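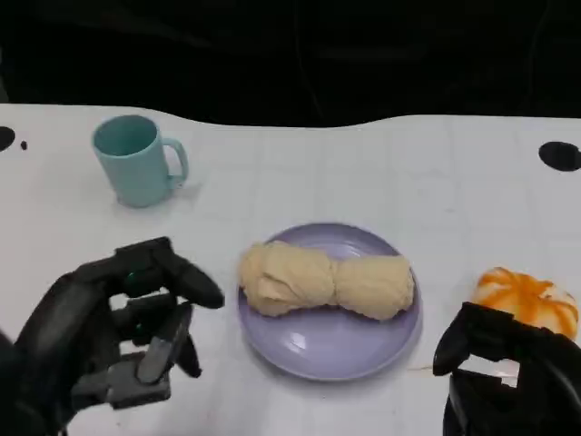

图 4-1　白色台面与餐具：浅青色杯、淡紫色圆盘及盘中的结形面包状物件

4　台面的布置与日常维护

本章适用于 Clusine 系列白色台面及其配套餐具。安装支脚、固定台板的步骤见第 3 章。未完成第 3 章全部步骤时，不得在台面上放置任何物品。

4.1　台面各部位名称

网格线：印在台面上的浅灰色细线，构成较大的方格，用于摆放物品时对齐。网格线颜色较浅，从侧面看更易辨认。
圆孔：台面上的黑色圆孔，供走线使用，不用于承放物品。
后沿：台面离使用者较远的一边。
前沿：台面靠近使用者的一边。

注：不同批次的网格线深浅略有差别，属正常现象，不影响使用。

4.2　布置前的准备

1. 断开台面附近不使用的电源线，将多余线缆从圆孔穿到台面下方，用扎带束紧。
2. 用拧干的软布沿网格线方向擦拭台面一遍，再用干布擦一遍。
3. 检查圆孔边缘有无毛刺或松动。如有松动，按 3.6 节重新压紧孔圈。
4. 用水平尺在前沿、后沿各测一次。偏差超过 2 毫米时，调节对应一侧的支脚。
5. 清点餐具和仿真食品，确认无裂纹、缺口或脱色。

注意：台面未干时不要放置餐具。盘底与台面之间的水膜会使盘子滑动。

4.3　放置圆盘

圆盘是布置的基准件，应最先放置，其他物品的位置均以圆盘为准。

1. 选定圆盘位置。一般置于台面左右方向的中部，盘沿距前沿不小于 100 毫米。
2. 双手持盘沿，垂直放下。不要在台面上拖动。
3. 以邻近的网格线为参照，从正上方检查盘子是否居中。需要调整时，将盘子提起后重新放置。
4. 轻按盘沿两侧，确认盘子不晃动。如有晃动，检查盘底是否粘有异物。

注：圆盘表面光滑，灯光下会出现小块反光。若反光妨碍观察盘中物品，调整灯具角度，不要在盘面贴膜或喷涂消光剂。

4.4　放置盘中食品

盘中只放一件食品。以结形面包为例，其中段较窄，两端圆而鼓起，应横向放置。

1. 捏住面包中段提起，保持两端水平。
2. 将面包移至盘子上方，使长边与前沿平行。
3. 缓慢放下，松手后确认两端都落在盘沿以内。
4. 面包较长、几乎占满盘宽时，允许一端靠近盘沿，但不得压在盘沿上。

注意：仿真食品不可食用。与真实食品同时存放时，应分柜并贴标签。

4.5　放置杯子

1. 将杯子放在圆盘的左后方，杯口朝上。
2. 转动杯身，使杯把朝右。
3. 检查杯底与圆孔之间的距离。杯底任何部分不得跨在圆孔上。
4. 杯子与圆盘之间留出间隙，以手指能自由通过为准。

杯子默认空置。需要盛水时，水面应低于杯口 25 毫米以上，并先将圆孔内的线缆接头移开或加盖防水盖。

警告：台面下方装有插座时，禁止在台面上放置盛有液体的敞口容器。

4.6　放置其他物品

橙白相间的南瓜形物件等圆形物品重心较高，容易滚动，应放在圆盘右侧，并避开右后方的圆孔。放置后用手轻触一次，能自行停稳即为合格。不能停稳时，更换朝向或加垫 Fliron 防滑垫片。

台面上的物品总数不宜超过 6 件。物品过多时，先移走离圆盘最远的一件。

4.7　清洁

台面为白色，使用一段时间后会出现零星污痕。清洁步骤如下：

1. 移走全部物品。顺序与放置时相反，圆盘最后移走。
2. 对浅表污痕，用软布蘸清水擦拭。
3. 清水无法去除时，将 Pletitz 中性清洁液按瓶身标注稀释，蘸取少量，在污痕处画小圈擦拭，然后用清水擦净。
4. 圆孔周围用棉签清理，勿使液体流入孔内。
5. 擦干台面，待完全干燥后再按 4.3 至 4.6 节重新布置。

注意：不得使用钢丝球、去污粉、丙酮或含氯漂白剂。上述用品会磨损或溶解网格线。

餐具用温水和中性洗涤剂手洗，不要放入洗碗机。仿真食品只能用微湿的布擦拭，不可浸泡。

4.8　常见问题

现象：盘子放下后轻微转动。
处理：擦干盘底与台面，复测水平，见 4.2 节第 4 步。

现象：网格线局部模糊。
处理：多为清洁液残留，用清水复擦。复擦后仍模糊的，记录位置并联系供应方。

现象：杯底留下圆形印迹。
处理：按 4.7 节第 2 步擦拭。杯子长期不用时应收入柜中。

现象：圆孔孔圈脱出。
处理：停止使用该孔，向 Visser 配件部订购同规格孔圈，更换方法见 3.6 节。

4.9　检查记录

台面每年 6 月全面检查一次，内容包括支脚、孔圈、网格线和餐具。检查结果填入附录 B 的表格，由检查人签字。附录 B 缺页时，可向文档管理员索取。

本章编写：Mansa Korletey
审核：Ayuba Antwi
修订日期：2020年12月10日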